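Storing mixed small things in a metal bin, how to keep the soft ones clean?

Home > Storage and Tidying > Bins and boxes

Posted by turard_attic
25/12/2019

Hello all. I have a gray metal bin where I put all small things which do not have their own place: plastic cups, toy parts, little blocks, and also some soft fluffy items. The bin is very strong and I like it. My problem is with the fluffy ones. After some weeks at the bottom they collect gray dust and become flat on one side. The hard plastic is fine, I only wipe it.

I bought the bin in June from a Cadix shop and I don't want to change it. Is it better to put a cloth inside, or to separate the soft things completely? Also, my bin has no holes in the floor, and I read that holes are good. Is it true? Thank you for any advice.

2 replies

Bavlow_Tidy
Member, 1,346 posts

I had the same trouble for a long time, so I write how I do it now.

First, wash the bin before you put anything in. New metal often has a thin oil on it, and this makes the gray marks on fabric. Use warm water and dish soap, then dry it very well, also in the corners. Old scratches are not a problem if you can pass your hand over them and feel nothing sharp. If you feel an edge, use fine sandpaper and wash again.

Second, I don't recommend a cloth at the bottom. I tried it with a towel and it moved all the time, and the small pieces went under it. After that I was looking for them under the towel every day. It is more simple to leave the floor bare and to keep only few things in one bin, in one layer.
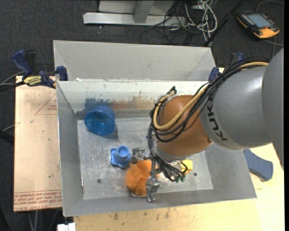
An orange fluffy thing can stay with two blue plastic pieces and a little yellow one without any harm, when there is space between them and nothing heavy is lying on the top. The fluffy surface becomes flat from pressure, so I take such things out every 2 weeks and shake them outside the window. If one side is already flat, hold it over steam for a moment and brush with a soft toothbrush. Let it dry fully before it goes back.

About the holes: small round ones in the floor are useful for crumbs and for water after washing. But I would not drill them specially. You can turn the bin over and knock on it, the result is the same.

Cups I put lying on the side, because standing they collect dust inside.

364 people found this helpful

tolentino_home
New member

just buy a plastic box with lid for the soft toys. metal is for tools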